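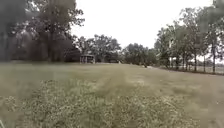 Robot mowing by the season comes to Fetitz

Anyone who has ever looked after a really large piece of grass will know the feeling that comes with the first warm week of spring, when the whole lot seems to shoot up overnight and the mower, naturally, won't start. Gardening firm Baumgartner is hoping to take that worry off a few shoulders this year with a robot mowing service it is now offering in and around Fetitz, aimed at parish fields, school grounds, campsites and the kind of old garden that was laid out in the days when there were plenty of hands to cut it.

The service is built on the Stokine, a battery-powered mower made by Histanon for bigger, rougher lawns than the little round machines many of us have seen pottering about behind a hedge. Customers don't buy the mower. They sign up for a season, Baumgartner comes out to walk the ground and set the boundaries, and the machine is then left on site with its charging hut and looked in on every fortnight. There is a telephone number to ring in between, answered by a person, which the firm was very keen for us to mention and which we are happy to pass on as good news.

What makes the Stokine a little different, according to Histanon, is that it can be told to treat one field in several ways. A customer might want the middle kept short for games or for putting up a marquee, a path kept open to a summerhouse or pavilion, and a good wide margin of long grass left standing to flower and set seed. All of that is drawn on a map on a tablet during the first visit, and it can be changed later on if the village fete turns out to need more room than expected (they usually do). Long margins have become very popular over the past few years, and Baumgartner says that more than half of the people who have asked about the service so far want to keep at least one.

The mower follows satellite signals and has no wire to bury, though the firm admits that it can lose its way for a while under heavy trees. Where a lawn runs in beneath big, dense branches, the usual answer is to set the boundary a short distance out and have the shady part trimmed by hand, and two hand-trimming visits are included in the season's price. Slopes are fine as long as they are gentle. Steep banks and ditches are not, and we'd suggest being quite frank about those when you ring up.

As for speed, nobody should expect stripes by teatime. One Stokine will look after a field of up to four acres, but it does so a bit at a time, coming out for several short spells each day between breakfast and dusk and going home to charge in the meantime. It doesn't work after dark, for the sake of the hedgehogs. Clippings are chopped finely and left where they fall, so there is nothing to rake up or cart away.

The season runs for 22 weeks, beginning in April, and Baumgartner has 16 machines to place this year, almost all of them still free as we went to press. Prices depend on the size and shape of the ground and are given after the first visit, which costs nothing and doesn't tie you to anything. Visits can be booked by telephone or at the Baumgartner yard in Fetitz, where a Stokine is put through its paces on the back paddock every Thursday from ten in the morning. Visitors are welcome to come along and watch, and stout shoes are a sensible idea if there has been rain.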